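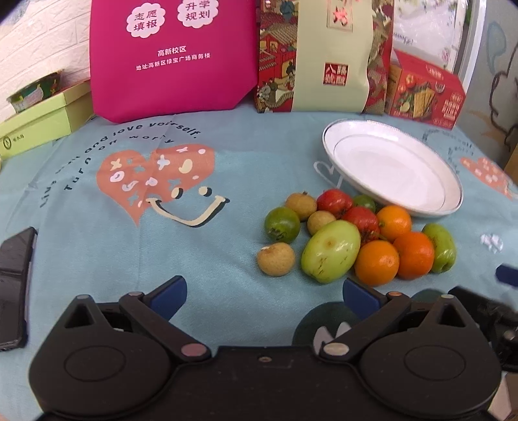 Figure 3. Fruit-and-plate task viewed from the hand-held gripper, with the plate still empty.

4.2 Fault During the February Sessions

The Salta tool records the opening of its two jaws together with the camera view. During the second week of recording, the team found that the recorded opening no longer agreed with the video. In 402 of the 1000 demonstrations collected up to that point, the log showed the jaws as partly open while the finger pads were plainly closed on a fruit.

Paweena Prasertsri traced the fault to a set screw on the left jaw shaft. It had worked loose, so the shaft slipped inside the encoder coupling each time the trigger was squeezed hard. The error grew slowly – almost 2 mm per session – and passed the automatic check, which compared only the first and last readings of each file.

A second matter was entered in the safety log. When the coupling was opened for inspection, the return spring released and struck Lamai Nilsuwan on the thumb. The injury was minor and was reported to the laboratory supervisor the same day. The written procedure had not mentioned the spring.

The following changes were made:

The screw was replaced and fixed with thread-locking compound.
The tool is now closed against a gauge block before every session and the reading is written down.
Eye protection is worn whenever the housing is open, and the spring is pinned first.

The affected demonstrations were removed from the Celen training set. Small fruits such as the longans and limes will be recorded again, as a small error in opening matters most for them.

Last updated: Wednesday, August 7, 2024
2 comments · Share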